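Floltden Completes New Floors at the Sutherland Building in Uden

Piruleo planks replace worn carpet in offices, meeting rooms and shared work areas

UDEN – Floltden, a supplier and installer of floors for workplaces, has completed the replacement of the floors at Sutherland, a multi-tenant office building in Uden. The work covers 900 square meters on two levels and uses the company's wood-patterned Piruleo plank throughout. Tenants moved back into the last of the rooms in July.

The old carpet tiles had been in place since the building opened as shared office space. They were worn through in front of the elevators and along the main corridor, and a number of tiles in the larger work rooms had lifted at the corners. Sutherland's management asked for a floor that could be swept and mopped by the regular cleaning crew, that would take daily use by desk chairs, and that would look the same from one room to the next so that tenants could expand into a neighboring unit without a change of floor at the door.

Floltden submitted three proposals. The one selected runs a single plank design through every room on both levels, laid in the same direction from the street side to the rear. Carpet remains only in two phone rooms, where tenants asked to keep it for sound.

The job was done in four stages while the building stayed open. Furniture from each section was moved to an empty unit on the ground level, the carpet and old adhesive were removed, and the subfloor was leveled before any planks went down. Sanding and cutting were limited to the hours before 9 a.m. and after 5 p.m. Each section was out of use for eight working days, with the exception of the rear corridor, which took two days longer after an uneven strip of subfloor was found beneath the carpet and had to be filled twice.

"We wanted one floor for the whole building, and we wanted our tenants to be able to keep working while it went in," a spokesperson for Sutherland said. "The elevator lobby was the part we worried about most. It was closed for one weekend and people came in by the side stairs."

The building has 313 workstations, nearly all of them with chairs on wheels. Sutherland no longer supplies chair mats with its units. Tenants who brought their own mats may keep them, and Floltden has asked that any mat with a studded underside be returned to the building office so that it can be exchanged for a flat one.

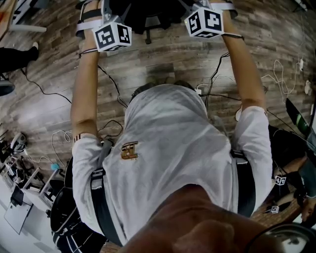
Color was the subject of the longest discussion between Sutherland and its tenants. Sample boards were laid out in the ground-level hallway for three weeks, and tenants were asked to look at them both in the morning and late in the day. Most preferred a mixed floor to a single shade, as the units are furnished in many different ways. The long planks now in place vary between gray, brown and tan, with visible grain and knots, and the mix sits easily with a black office chair as well as with white furniture. Baseboards were painted white on both levels.

A total of 1,661 planks were used on the upper level alone. Another 200 from the same production run are stored on site for repairs, so that a damaged plank can be replaced without a difference in color. Floltden will inspect the floor once a year for the first three years, starting with the lobby and the corridor.

"Upkeep is simple – sweep it, use a damp mop, and wipe up spills when they happen," a Floltden spokesperson said. "We have given every tenant a one-page sheet with the cleaning instructions. Felt pads for table legs are available at the building office."

Sutherland plans to continue the same floor into the ground-level canteen once the kitchen there has been refitted. A start date has not been set.

About Floltden
Floltden supplies and installs floors for offices, schools and clinics. The Piruleo line is available in plank form, with matching stair edges and thresholds. Samples can be requested through the company's showroom in Uden.

About Sutherland
Sutherland is a shared office building in Uden with private units, meeting rooms and open work areas for small and mid-sized firms.

Media inquiries may be directed to the Floltden press office.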